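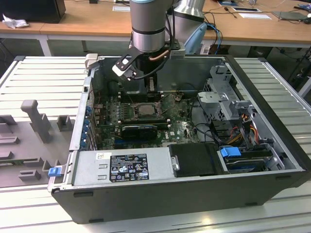
Feva 446 Tower Memory Kit

Replacement memory for office desktop towers, sold as a matched pair. The modules run at the stock voltage of the board and need no change to the BIOS settings. Order by kit number, printed on the label of each module.

Specifications
Kit number: 446 (standard), 456 (with heat spreader)
Modules per kit: 2
Type: unbuffered, non-ECC
Operating temperature: up to 20 degrees above room temperature under load
Warranty: 7 years, parts only

Fitting
Shut down, unplug the power cord and lay the tower on its side. Remove the side panel. Open the clips at both ends of the slot, line up the notch and press straight down until the clips close. Fit the pair in slots of the same color – mixed slots will work, but at reduced speed.

Kit 456 stands taller than kit 446. Check the clearance under large CPU coolers before ordering.

Returns
Unopened kits can be returned to Trilleda within 20 days. Opened kits are exchanged for the same part number only.

Technical questions: Iresha Debnath, parts desk
Page last revised October 21, 2024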